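Accueil | Actualités | Vie locale | Culture | Économie | Agenda | Contact

Ce site utilise des cookies destinés à mesurer son audience. En poursuivant votre navigation, vous en acceptez l'usage. Gérer mes préférences

Wanport : la salle de lecture de la bibliothèque retrouve ses tables

26 avril 2019

La bibliothèque municipale de Wanport a rouvert sa salle de lecture au public après l'achèvement des travaux de remise en état de son mobilier. L'opération, confiée à l'atelier d'ébénisterie Mandier, portait sur l'ensemble des tables de consultation du rez-de-chaussée ainsi que sur les bureaux individuels de la galerie.

Le programme avait été arrêté par le conseil municipal en même temps que la réfection de l'éclairage. Les tables, acquises lors de l'ouverture du bâtiment Gittins, n'avaient fait l'objet d'aucune intervention d'ensemble depuis leur installation. Plusieurs plateaux présentaient des taches d'encre anciennes, des auréoles et un vernis jauni que les produits d'entretien courants ne permettaient plus de traiter.

La ville avait d'abord étudié leur remplacement complet. Cette solution a été écartée après l'examen des piètements, jugés sains par l'atelier. Le marché conclu avec Mandier s'élève à 3 304 euros hors taxes pour la première tranche, qui comprend le ponçage, la reprise des chants et l'application d'une finition mate incolore. Une somme de 675 euros a été réservée au remplacement des patins et de la visserie.

« Nous souhaitions conserver un mobilier que les lecteurs connaissent et lui rendre sa clarté d'origine », indique Sioned Griffiths, directrice de l'établissement. Le choix d'une finition sans teinte a été validé à l'issue d'un essai mené sur un seul plateau, laissé plusieurs semaines à la disposition des usagers.
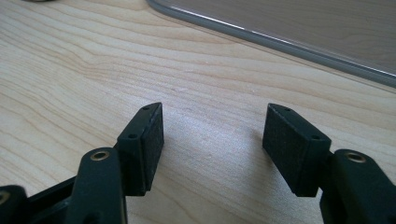 Le bois clair, au veinage fin et ondulé, a été préféré aux échantillons plus sombres présentés lors de la consultation. Quelques légères éraflures subsistent en surface. L'atelier a recommandé de ne pas poncer davantage, afin de préserver l'épaisseur des plateaux et de permettre une nouvelle intervention dans les années à venir.

La direction rappelle à cette occasion les règles d'usage de la salle. Les boissons ne sont admises que dans des récipients fermés. Les sous-mains mis à disposition à l'accueil doivent être utilisés pour tout travail de découpe ou de collage. Le nettoyage des tables est assuré chaque matin avant l'ouverture, au chiffon légèrement humide, sans produit abrasif.

La salle offre de nouveau 200 places assises, réparties entre les grandes tables centrales, les bureaux de la galerie et l'espace dédié à la presse. Les 523 volumes du fonds local, entreposés en magasin pendant les travaux, ont regagné leurs rayonnages et sont consultables sur demande auprès du personnel.

Une seconde tranche est prévue en juillet. Elle concernera les tables de la section jeunesse et celles de la salle Skola, où se tiennent les ateliers d'écriture et les séances d'aide aux devoirs. Pendant cette période, les séances seront transférées à l'étage et les inscriptions resteront ouvertes au guichet principal. Le calendrier détaillé sera affiché dans le hall et publié sur le site de la commune.

Les horaires d'ouverture de la salle de lecture demeurent inchangés.

Recevez les actualités de Wanport par courriel : inscrivez-vous à notre lettre d'information.

Commentaires (4)

Maryvonne P.
Très heureuse que l'on ait gardé les anciennes tables. J'y ai préparé mes concours et je craignais de retrouver du mobilier de bureau gris. Merci à l'atelier !

lecteur_du_port
Et les chaises ? Celles de la galerie grincent toujours autant. L'article n'en dit pas un mot.

Hervé
Belle couleur, mais un bois aussi clair va marquer très vite avec les stylos des collégiens. On en reparlera à la rentrée.

C. Delmotte
Quelqu'un sait-il si les prises électriques ont été remises sous les grandes tables ? Il n'y en avait plus qu'une côté fenêtres avant la fermeture.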